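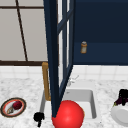 Last updated: Feb 22, 2018

For 3 weeks I compare two grippers in simulation, before I spend any money on the real ones. The first is the Tinero, with two straight fingers, and the second is the Evska, which has softer pads and closes more slowly. Both are controlled by the same Clarik controller, so I hope the comparison is fair. In the kitchen I load for these tests, the red ball by the sink is my main object, and the open cabinet door reaches down almost to it, so the arm must come from the side. The apple and the eggplant are for later, when I trust my settings more.

I ran 500 grasps with each gripper. The Tinero dropped the ball 30 times, mostly when it closed above the middle. The Evska dropped it less, but it needs more room to open, and near a door this is a real problem. I had to change the approach angle again and again — a boring job, but I learned a lot from it.

My friend Aníbal Urrego told me that smooth round things are a bad first test, because the friction value decides everything. I think he is right. I lowered the friction a little and the Tinero became much worse.

The real Evska costs 2665 with the mounting plate, so I will wait. In March I want to try the Maksymiv wrist camera with both grippers, and I will write which one I keep.

4 comments
Shared 11 times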